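Clikberg bin-picking cell: progress report to Wallin
2024-08-14

The cell lost three working days this period to a fault in the gripper's finger sensing. During an unattended run the arm kept pressing after contact and tripped its force limit. No one was hurt. We had completed 80 of the 700 planned picks.

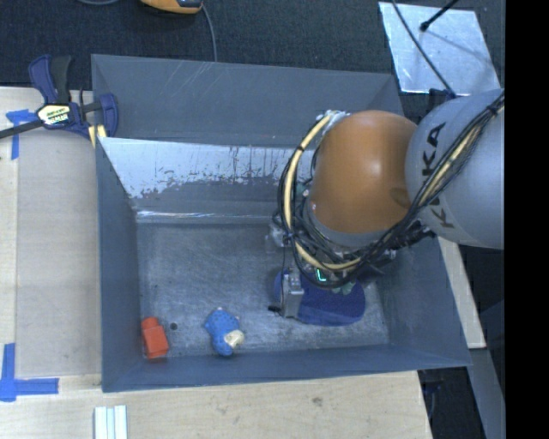 Aino Karppinen
Project lead, Clikberg

The fault was a chafed signal wire in the cable bundle. Tzu-hsuan Huang replaced it and rerouted the bundle — the new run has more slack at the joint. Unattended runs stay suspended until Mei-kuen Kuo signs off the stop test. The January end date is unchanged.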